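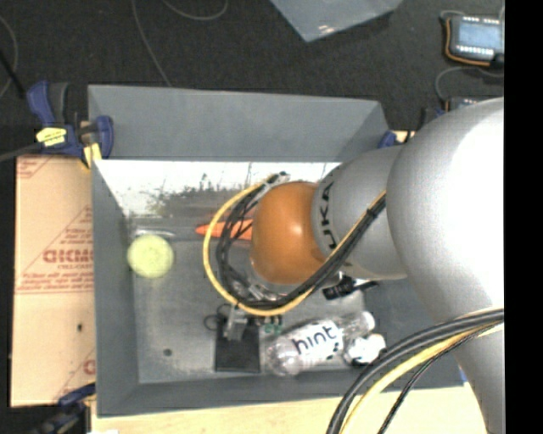
Prisetberg will change the way it bills commercial users for wastewater, starting in July. The flat charge per connection is being dropped, and businesses will pay by metered discharge instead.

Under the new schedule, a site that releases less than 500 cubic meters a quarter stays in the lowest band and pays the base rate only. Sites over that limit move to a second band, with an added charge for suspended solids. The solids figure will come from two samples per quarter, taken at the outlet and tested by Skalteo, the lab that already handles the town's drinking water.

The water department expects 54 sites to fall in the upper band. Most are on the Pristwood side of the river, where the main sewer was last enlarged before the dairy and the laundries moved in. Peak flow on that line now comes close to its rated capacity on wet mornings.

"The old tariff had no link to load," said Austra Priedītis, who runs the department's billing office. "A bakery and a dye works on the same pipe size got the same bill."

Meters must be fitted downstream of any settling tank. Owners who already have an approved meter can keep it if the calibration record is current – others have two quarters to install one, and will be billed on estimated flow until then.

Sowmya Varma, an engineer with the department, said storm drains are outside the scheme. Roof runoff that enters the foul sewer will be counted as discharge. Application forms for a separate runoff connection are available at the town office until 4 p.m.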